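**Folding a corduroy dress with a bow on it (and other ways to spend an evening)**

Board: Laundry, Closets & Drawers
Views: 2,629

---

**graca_calado** wrote, 29 Sep 2018:

My aunt Teresa gave my daughter a dress. It is a wonderful dress and I want that on the record before I start complaining, because Teresa reads this board. It's brown corduroy, long sleeves, a pinafore thing built into the front, and a bow on it that could moor a boat.

I fold everything in this house into little standing rectangles. It took me most of April to convert the kids' dresser (a Skimard, the low one with the three sticky drawers) and I'm not going back. T-shirts stand up. Leggings stand up. My husband's gym shorts stand up, which is more than he does on a weekend. The dress will not. I have tried thirds, I have tried sleeves in first, I have tried rolling. Every time I close the drawer I can hear it opening again behind me.
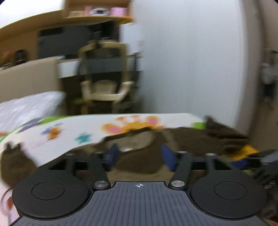 Corduroy has opinions, and mine are losing. I've read the pinned folding guide twice and it assumes the garment is a flat shape with two flat sleeves. What I get is a big brown heap with the lighter panel staring up out of the middle of it like the window on a washing machine. I'd be fine with a heap if it were a small heap.

So what do I do with the bow? Fold around it, fold it in, or face it out? Also the sleeves are gathered at the cuff, with a ruffle, and they puff back up the second I let go.

---

**mudroom_marge** wrote:

Hang it up. It's a dress.

---

**graca_calado** wrote:

There's no closet in the kids' room. There is a hook on the back of the door and it currently holds two bathrobes, a tutu and a backpack, and when it goes it's taking the door with it.

---

**mudroom_marge** wrote:

Then take the tutu off and hang the dress up.

---

**pleatsandthankyou** wrote:

Marge, I say this with love, you have told every person on this board to hang it up, including the man asking about fitted sheets.

Graça, bow in the middle, always. Lay the dress face DOWN. I know everybody lays it face up so they can admire it. Face down, smooth the skirt, bring each side in to the center of the back, and lay the sleeves straight down along the folded edge. Then fold the bottom of the skirt up to the waist and fold once more toward the neck. The bow ends up on the outside at the front, where nothing is pressing on it from both sides.

The waist is your real problem. If it's gathered there you have twice the fabric in one line, so don't make a fold right on the gathers. Go an inch under.

---

**oldtownlaundress** wrote:

I'd disagree with face down. Corduroy crushes, and if you lay it on its front you're leaning on the nap and the bow the whole time you work. I did alterations for years at a shop called Guerreiro and we folded corduroy face up with tissue inside. Tissue in each sleeve, tissue in the loops of the bow. It comes out of the drawer looking the way it went in.

Whatever you do, don't iron it flat from the right side first. Wrong side only, on top of a towel, with steam. If there's a shiny patch already, steam it and brush with the ribs.

---

**pleatsandthankyou** wrote:

Tissue, for a toddler's drawer. Will there be a ribbon?

---

**oldtownlaundress** wrote:

You asked how to keep it nice.

---

**pleatsandthankyou** wrote:

I did not, Graça did, and what she asked was how to shut a drawer.

---

**graca_calado** wrote:

Both of you are right and I've made coffee.

I tried face down. It made a decent packet, I'll give it that, although the sleeves slid out the sides on the way to the dresser and I arrived holding something like a brown turkey. Going to do it the other way on the bed, where there's more room than I had before and where I can put a pillow on the parts that misbehave.

What size of packet are you all getting, by the way? My drawer is shallow. A folded sweatshirt fits standing if I bully it.

---

**dad_of_laundry** wrote:

Lurker here, three girls, all of whom own something with a bow. My method: the dress goes in the bottom of the drawer, flat, folded once at the waist, and everything else stands on top of it. It's a drawer liner with sleeves. When someone needs the dress you find out how many leggings you own.

My wife bought a Comitier box for the fancy stuff, the fabric kind with a lid that zips. It works well. I paid a little over what I'd have liked and then used it for Halloween costumes, so the fancy stuff is back in the bottom of the drawer.

---

**mudroom_marge** wrote:

A drawer liner. I need to sit down.

---

**tia_teresa** wrote:

This is Teresa Calado. I do read this board.

The dress is meant to be worn, menina. If it is in the drawer long enough to need tissue paper then something has gone wrong. In our house the good dress lived over the back of a chair from Saturday night until Mass, and after that it was in the wash.

The bow does come off the body a little if you lift it from behind. I know because I checked in the shop before I paid. Turn it so the tails point down the skirt and then fold the skirt up OVER it, loosely. You can do that and still have your rectangle, if you must have a rectangle.

---

**graca_calado** wrote:

Tia, hello. She wore it for two birthdays and one very long lunch. It's getting its use.

Back from the bedroom. I laid it face up, smoothed the skirt out as far as it would go, and gave the bow some attention. 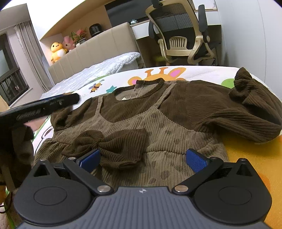

*The dress on the bed, bow and all. The puffy sleeve has its own plans.*

For anyone who was picturing a tidy little bow at the collar, it sits down on the pinafore and off to one side, so "fold down the middle" gives you one thick half and one thin half. I'm starting to think the bow being off center is the whole trouble. The packet leans. If it stands at all it stands like somebody waiting for a bus.

---

**pleatsandthankyou** wrote:

Oh, that's a cute one. I love the scalloped front. And the spots!

Off center changes my answer. Don't fold it in half the long way at all. Do uneven thirds: the side without the bow goes in first, under, and then the bow side comes around last so it's on top of the pile and not inside it. Sleeves crossed behind the back, cuffs up toward the shoulders. I'd tuck the ruffles into the neckline, which sounds rude but it keeps them put.

---

**oldtownlaundress** wrote:

Agree with the uneven thirds. Mark the day.

Sleeves: squeeze the air out from the shoulder down to the cuff before you cross them. Slowly. People slap a puffed sleeve and all that does is move the puff somewhere else. And look at those gathers at the waist. Whoever said an inch under was right about that too, the fabric bunches there on purpose and a crease across it will show.

---

**mudroom_marge** wrote:

That dress is begging for a hanger.

---

**dad_of_laundry** wrote:

Serious question about washing, now that we've seen it. Do you do the dark and light parts together? We had a two-tone one and the lighter half came out sort of tea colored. I used Illus, the dark-clothes stuff, up to the line on the cap like it says, cold. Possibly I had a red sock in there. I'm not under oath.

---

**oldtownlaundress** wrote:

Inside out, cold, short spin, zipped in a mesh bag so the straps and bow don't get wound around everything. Wash it alone or with browns the first couple of times. If you're nervous, dab a damp white cloth on an inside seam of the dark part and see what comes off. Skip the dryer, or give it ten minutes on low and then shake it out hard. Ribs go up and down, so smooth them up and down with your hand while it's still damp.

---

**graca_calado** wrote:

Update. Uneven thirds, sleeves squeezed, cuffs tucked into the neck, bow side around last, bottom of the skirt up to an inch short of the gathers, then once more. It's a brick. A slightly fat brick, but it stands, between the sweatshirts and the wall of the drawer, with the bow facing out so she can find it herself.

She found it herself. It took her less time to unfold it than it's taken me to type this sentence. She is wearing it over pajamas.

---

**tia_teresa** wrote:

Good.

---

**pleatsandthankyou** wrote:

Did the drawer close, though?

---

**graca_calado** wrote:

It closed. I had to move the tutu leggings to the middle drawer, and now that one doesn't.

---

**mudroom_marge** wrote:

My daughter is 31 and I still have her brown corduroy jumper, on a hanger, in the hall closet. Not a crease in it. Just mentioning.

---

**dad_of_laundry** wrote:

Does anyone have a method for a snowsuit? Same drawer.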